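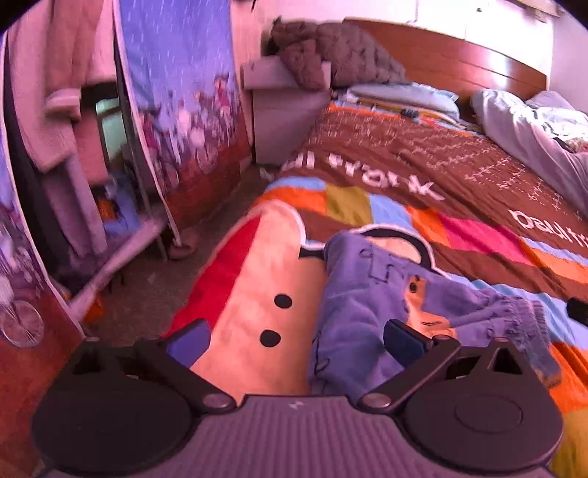

Inicio | Dormitorio | Cocina | Baño | Opiniones

Buscar en el sitio Buscar

Edredón de retales Paul Frank: opinión tras dos inviernos

Lo compré de segunda mano en Zoda para el cuarto pequeño. Buscaba algo con color que aguantara lavados frecuentes, y de momento cumple.

El dibujo va en bloques rectangulares grandes: marrón, naranja, azul cielo, verde oliva, rosa fuerte y rojo. Sobre una banda marrón ancha se lee "paul frank" en letras blancas redondeadas, y el marrón lleva además garabatos blancos pequeños. De lejos el conjunto resulta bastante cargado. Con paredes lisas queda bien; con papel pintado yo no lo pondría.

Abriga lo justo. En enero añado una manta Gotivberg de 200 cm y en verano lo guardo. El relleno se apelmaza un poco en las esquinas después de la lavadora y hay que sacudirlo a mano antes de tenderlo. Tarda en secar, casi un día entero dentro de casa.

Los colores han perdido poco. El naranja es el que más lo nota. Las letras siguen enteras. Una costura lateral se abrió el primer invierno y la cosí en cinco minutos.

La cama se usa también para dejar la ropa y los cojines durante el día, y el tejido no se engancha con facilidad. Las manchas se disimulan mejor en el marrón que en el azul.

Lo peor: resbala si la sábana es muy lisa.

Puntuación: 4 de 5.

Contacto | © Flekley, opiniones para la casa | Volver arriba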